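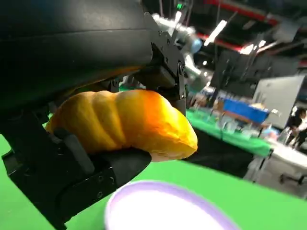
2 June 2022

Starter fed at 6:10 before coffee. Kitchen at 71 degrees, flour from the new Paracha sack, the first time I have used it for anything that matters. The old sack ran out on the last batch and I did not want to change flour and shaping in the same week, but there it is.

Batch 102 in the notebook. Same formula as the last six: flour, milk, egg, a little sugar, butter at a quarter of the flour weight, salt at two percent. Total dough weight came to 832 grams, short of what I calculated by the amount stuck to the bowl. I should weigh the bowl before and after and stop guessing.

Mixed four minutes on low, rested twenty, then added butter in small pieces over nine minutes. The new flour takes up more liquid. At the end of the rest the dough was stiffer than it should have been and I added a spoonful of milk, then a second one. Wrote down the first and forgot the second until now, so the notebook has been corrected in pencil.

First rise in the tall container with the tape mark. It reached the mark at two hours forty. The previous batch took three hours five at nearly the same temperature. One data point. Shabnam thinks the flour has more malt in it, and she may be right, but the label does not list any. Sent a message to the mill to ask. The last time I asked them a question the reply came in November and it was about a different product.

Shaping. Divided into eight, rested the pieces fifteen minutes under a towel, rolled each one to a rope and twisted. Two problems. First, the ropes shrink back if I roll them in one pass. Rolling halfway, leaving them for five minutes and then finishing works better, and I knew this in March and wrote it down in March. Second, the twist opens at the ends during the final rise. Pinching the ends and tucking them under fixed it on five of the eight. The other three opened anyway. I had flour on my hands by then, and a floured end will not stick to anything.

Danish came by at noon to return the Skutov scale. It reads two grams heavy at the low end and is correct from fifty grams up – good enough for dough, no use for salt or yeast. He had recalibrated it with a borrowed weight and it made no difference. I will keep it for the large bowls and go on using the little Ivent scale for salt. He also returned the cooling rack he has had since winter, bent.

Final rise one hour fifty, egg wash twice. Oven set to 375. The oven thermometer said 350 when the preheat light went off and did not reach 375 for another eleven minutes. From now on the light is to be ignored. Baked the first tray nineteen minutes on the middle shelf. Color uneven, darker at the back right, as always. Turned the second tray at minute ten and it came out better, though the bottoms were paler than the first tray. I would take pale bottoms over a burnt corner.

Internal temperature 192 on the thickest one. Cut that one after forty minutes, too early, and the crumb gummed a little on the knife. Texture otherwise close to what I want: long strands when pulled, no tunnels. Flavor flat. I think the salt is right and the rise was too short to develop anything. Next batch goes in the refrigerator overnight after the first fold.

Shagufta took four for her office. Sakda Phromma phoned at five to ask whether the class could be moved to the Unov hall, where there are two ovens and a long table. The fee there is 3,000 for the season, which he says is shared among the groups that use it. I said yes if the ovens can be tested first. I do not want to teach twisted rolls to beginners in an oven I have never measured. He will get the key from Shoaib and we can go over with the thermometer and a tray of cheap white bread slices, one layer, and see where they brown.

Handout for the class is still two pages and should be one. Cut the paragraph on preferments. Keep the table of rise times but add kitchen temperature as a column, otherwise people take the times as fixed and then write to me.

Washed up by seven. The dough hook has a chip in the coating near the collar – check the seller's site for a bare steel one. Two rolls left in the bread box, lid closed, to see how they are after a day. Butter is low, yeast is fine, eggs needed before the next batch.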